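Progress note to Brevance, small grants round — January 1, 2018

Makthorpe tool library and repair nights. Short one this time, sorry, the proper tables are with Anel and will follow.

**Where we're at**

Lease on the shed signed. Took longer than we'd hoped, the council wanted a second look at the side access and then the form went missing. Sorted now. Power is on, lights are on, the roller door still sticks in the heat and needs two people.

Catalogue is at 718 items, all tagged. Hand tools mostly, plus the garden gear that came over from Ondrejka when they closed their lending counter. Their hedge trimmers need new blades before we lend them — quote is in. Sanders are the most borrowed thing by a mile, then the tall ladder, then the tile cutter, which we did not see coming.

Memberships: roughly 300 households. We'd said 300 by the end of the grant so that's there or therabouts, but renewals start in autumn and we don't know yet how many will stick.

**Money**

Spent: shelving, tags, the first half of insurance, bench vices. Unspent: most of the training line. We'd like to move part of that to insurance, as the premium came in higher than Zadeo first told us. Need a yes or no in writing from you before the second installment is due. Freight from Ondrejka was not budgeted, we paid it out of membership fees and aren't claiming it.

**Repair nights**

Ran all but one, called the one off for the heat. Lamps, toasters, a lot of bike brakes. Electrical tag-and-test is the bottleneck, we have 2 people with the ticket and both have jobs and kids. Paying for one more person to do the course would help more than any new gear. Thats the main ask in this report, if it gets lost in the rest.

**Not going well**

Late returns. No fines so far and we'd rather not start. Trying text reminders the day before, too early to say. Also the booking page drops people who use an apostrophe in their name, so the O'Briens of the world have been ringing us.

**Next**

- blades and service for the trimmers
- stocktake once the holiday loans are back
- opening hours — evening slot in, early morning slot out
- sharpening workshop, date to come 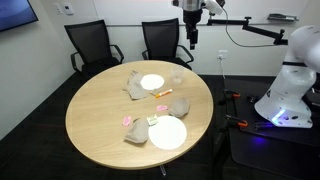 Anel Baloyi: Fine by me to send, but put the insurance change in its own email as well. They won't act on it from inside a report, and Zadeo wants an answer before the second half falls due.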